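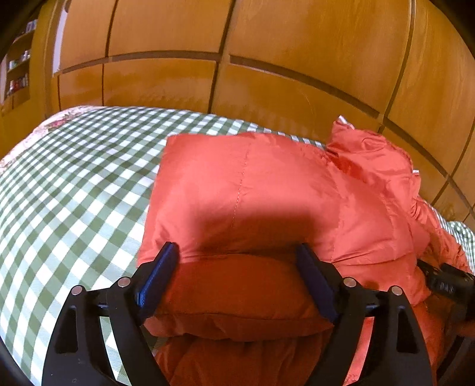
The red jacket, partly folded, on my favorite checkered sheet.

So it's finally warm enough to put the winter coats away, and I have spent a whole Tuesday evening fighting with one jacket. One! I had a stack of sweaters to get through as well, and they're still sitting on the chair as I type this.

A bit of background, if you're new here. We moved to Rotley last fall and the bedroom came with a big wardrobe that I love to pieces (that orangey-brown wood, so cheerful in the morning) but it has exactly one shelf deep enough for anything puffy. Last year I just crammed everything in and leaned on the door until it shut. Then in November I pulled my coat out and it looked like a used tea bag, and it took days to fluff back up. So this spring I promised myself I'd do it properly.

The jacket is a Flamow, bought on sale three winters ago, and it's the warmest thing I own. The tag says it weighs 840 grams, which I only know from reading it while hunting for the washing instructions. It's also coral red, so I can be spotted from across any parking lot, and my sister says it makes me look like a lobster. I don't care. I'm keeping it until it falls apart.

My first idea was to roll it up like a sleeping bag. Terrible. The air all runs down to one end and then you're kneeling on a sleeve, swearing. Then I tried folding it in half with the zipper closed and it just kept puffing itself open again, very slowly, like bread dough.

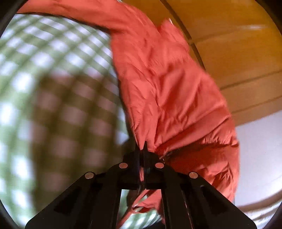
Picked up by the bottom edge, all twist and sleeve. Back to square one!

What works for me (after way too many tries) is this. Zipper closed, jacket face down, smooth it out with flat hands from the collar to the hem. Sleeves go in across the back, one over the other. Then fold the sides in, wait a minute while the air sighs out, and bring the bottom up in one big fold. Don't press hard! I used to squash it with my elbows and I'm sure that's how my old one got those sad flat patches.

After that it goes into a cotton storage bag. Mine is from Peltano, the 41 liter one, and I paid 39 dollars for a set, which felt like a lot for bags until I saw how roomy they are. I had the vacuum kind before and gave them away. Great for blankets, but I don't trust them with down anymore.

I put a cedar block in with it, and a note on the outside saying what's inside, seeing as all five bags look the same and I know what I'm like in October.

Next up is the long gray Inga coat, and I haven't decided if that one gets folded at all or just hangs at the far end under a garment cover. It's wool, and wool creases if I so much as look at it. If you've stored one of those flat and it came out okay, leave me a comment, I'd love to hear how you did it. I'm off to deal with the sweaters.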